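Dumis Weave Notes
README and data card
Release of 1 May 2023

Contents

Summary
What is in the release
Fields
How the notes were made
Yarn naming
Checks
Known gaps
Suggested uses
Uses to avoid
Changes
License and citation

Summary

Dumis Weave Notes is a table of handwoven tapestry samples with a written record for each one. Every sample was woven on a small frame loom with a cotton warp and a wool or wool-blend weft. The table has 3,641 rows, one row per sample. Each row gives the warp, the weft, the sett, the technique, the size before and after finishing, and a free-text note by the weaver.

The release is meant for people who plan tapestries and want to look up how a given yarn behaved at a given sett. It has also been used for teaching, mostly for lessons on draw-in and on weft packing.

What is in the release

samples.csv - the main table, one row per sample
yarns.csv - 194 yarns, keyed by yarn_id
techniques.txt - the list of technique codes with plain definitions
notes_long.txt - free-text notes longer than the limit in samples.csv
changes.txt - full change history
README.txt - this file

All text files are UTF-8 with Unix line endings. Decimal separator is the period. Empty cells mean "not recorded". A zero is a real zero.

Fields

sample_id: Integer. Not reused when a sample is withdrawn, so the sequence has holes.

yarn_id: Key into yarns.csv. Where a sample uses more than one weft, this is the weft that covers the largest area. The others are in weft_other, separated by semicolons.

warp: Text code for the warp. See techniques.txt, second section.

sett_cm: Warp ends per centimeter, measured on the loom under tension. Samples first recorded in ends per inch were converted and rounded to one decimal place. The original value is kept in sett_orig.

ply_count: Number of weft strands bundled on the bobbin. A bundle of mixed yarns is counted by strands, whatever their thickness.

technique: One or more codes from techniques.txt. Plain weave with no slits, hatching or joins is PW. Slit work is SL. Single interlock is IS, double interlock is ID. Hatching is HA. Soumak is SO.

width_loom_mm, width_off_mm: Width on the loom and width after cutting off. The difference is the draw-in plus relaxation. The two are not separated.

height_loom_mm, height_off_mm: As above, for height.

finish: How the sample was finished. NONE, STEAM, WET or BLOCKED. WET means soaked in lukewarm water and dried flat. BLOCKED means pinned to size while damp.

backing: Y or N. Y means a cloth backing was sewn on after finishing. Backed samples were measured before the backing went on.

note: Up to 240 characters. A trailing plus sign means the note goes on in notes_long.txt under the same sample_id.

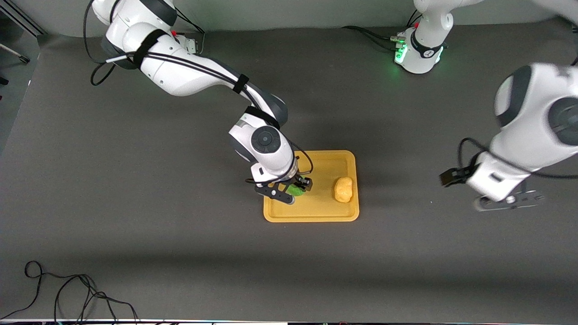

Right arm over the yellow tray.

How the notes were made

Weavers filled in a paper card at the loom and the cards were typed up later. The card has changed once. The first card had no box for backing and asked for sett in ends per inch only. The second card, called the Brarnetti card after the studio where it was first tried out, has boxes for every field in samples.csv. The column card_version tells the two apart.

Widths and heights were taken with a steel rule laid on a flat table. Weavers were asked to measure width in three places and write down the middle value. On the first card this was a suggestion only, and many of those cards show a single reading.

Finishing was done in batches. A sample may have rested off the loom for a day or for several weeks before it was steamed or soaked. The resting time was not recorded.

Free-text notes were typed as written, with spelling corrected and abbreviations spelled out. Remarks about other weavers were removed. Remarks about yarn shops were left in if they concerned the yarn.

Yarn naming

Yarn names in yarns.csv are the names used in the studio, which are not always the names on the label. Szilágyi singles, for example, covers two spinnings that were bought under one name and turned out slightly different in weight. They have separate yarn_id values where the weaver kept the label, and share one value where the label was lost. The column merged marks the shared one.

Color is recorded as a plain word plus a lightness step from 1 (darkest) to 9 (lightest). The step was judged by eye against a gray card near a north window. Treat it as a sorting aid. Hand-dyed skeins have dyed set to Y, and their color word describes the skein as a whole, even where the dye took unevenly.

Note the accent in Szilágyi. Software that opens the file in the wrong encoding will garble the name and the join on yarn name will fail. Join on yarn_id.

Checks

The following checks are run before each release:

Every yarn_id in samples.csv exists in yarns.csv.
Every technique code exists in techniques.txt.
width_off_mm is not larger than width_loom_mm, except where finish is BLOCKED.
sett_cm agrees with sett_orig after conversion.
Each note ending in a plus sign has a matching entry in notes_long.txt.

A row that fails is compared with its paper card. If the card agrees with the row, the row stays and gets flag = 1. If the card is missing, the row stays and gets flag = 2. Rows are withdrawn only when two cards carry the same number and cannot be told apart.

Known gaps

Fine setts are thin on the ground. Most samples sit in the middle of the range, where a frame loom is easy to warp and quick to fill. Anyone planning small-format work at a fine sett will find few close matches.

Linen warp is absent. A short run of linen samples was woven but the cards got damp and could not be read with confidence.

Soumak rows mix two habits of working, one over two ends and one over four. The code SO does not separate them. Check the note, which often says.

The backing column is empty for all first-card rows. Do not read the empty cells as N.

Height after finishing is less reliable than width. Some weavers measured to the last pass of weft and some included the hem, and the card gave no rule on this until late.

Suggested uses

Looking up likely draw-in for a yarn and sett before warping a larger piece. Filter by yarn_id and warp first, then by technique. Mixing SL and PW rows will give a misleading spread, as slit samples tend to bow at the sides.

Comparing finishes on the same yarn. The table has matched pairs, linked by pair_id, in which one sample was steamed and the other was soaked.

Class handouts. The Purnenwood subset (set subset = P) was put together for beginners and leaves out flagged rows, mixed bundles and any sample with more than two techniques.

Uses to avoid

Do not scale draw-in from a sample straight up to a wide tapestry. Draw-in depends on how the weft is bubbled, and that changes with width and with the weaver.

Do not use the lightness steps to match dye lots.

Do not use the row counts per yarn as a guide to which yarn is better. They mostly reflect what was on the shelf.

Changes

Release 3: Brarnetti card rows added, passing 3,000 rows in total for the first time. backing and pair_id added. Technique code IN split into IS and ID. Older IN rows were recoded from the cards where possible and otherwise set to empty.

Release 2: sett_orig added. Lightness steps changed from five to nine. Old steps were judged again from the yarn, so there is no conversion table.

Release 1: First release.

License and citation

The tables and notes may be copied, changed and reprinted with credit, including in paid classes. Cite as "Dumis Weave Notes, release 3". Please give the sample_id when quoting a single note, so that readers can find the row.

Corrections are welcome. Send the sample_id, the field name, the value in the table and the value you believe is right. Corrections that can be confirmed from a card go into the next release and are listed in changes.txt.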